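The Board at Randham

Every office I ever worked in had somebody who believed in boards. At Flekari it was a cork one with a quote pinned up each month. At Baxter it was slate, and the chalk got on your cuffs. So when I took the job at Cinus, out in Randham, and my new boss said there was "a little message board" down the hall, I said great and thought about my cuffs.

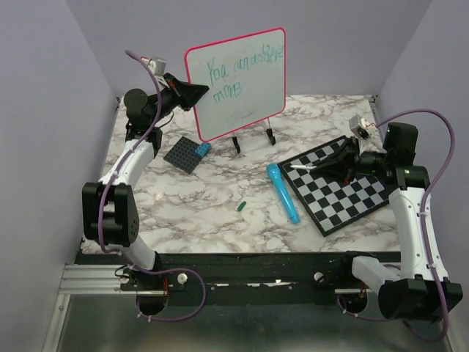
My sister had warned me about cheerful companies. She lasted 13 weeks at one. They gave her a mug and a song, she said, and then they gave her hours to somebody in another state. I thought about her when I first went down there with my coffee, at six in the morning, and met the thing face to face. Pink border, green marker, the letters crowding each other toward the right side. You, it began, and then what I took for can do, and something that ended in here. Under that, climbing uphill on its own, was the word more.

More what? I had been there 2 days. I was paid for 70 hours a month and had already been asked, nicely, to think about 80 – a number my boss said the way other people say beach.

I went back to my desk and told myself it was only a board. Then I went back and looked again.

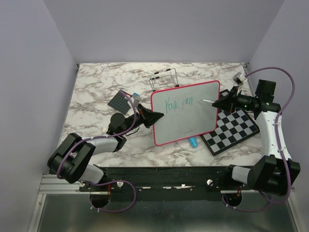 "You can," and room left for the rest.

I liked it better at that length. You can. You can what – quit? Eat lunch? I could have worked for a place that left it there. I even considered asking who chose the words, but that is how a person gets put in charge of them.
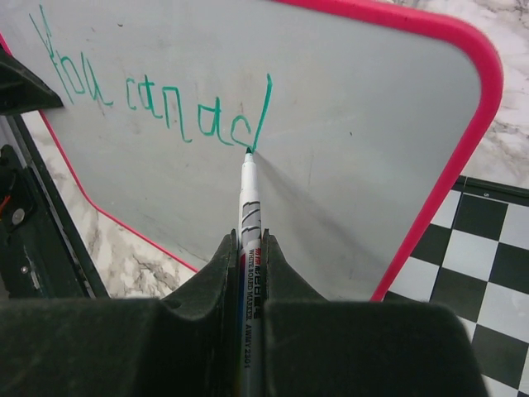 "You can do," in green.

My sister called that night and asked how it was going.

"They have a board," I said.

"What does it say?"

"Depends when you look."

She was quiet for a while. I could hear her putting dishes away.

"Is there a mug?" she said.

I told her it was in the car.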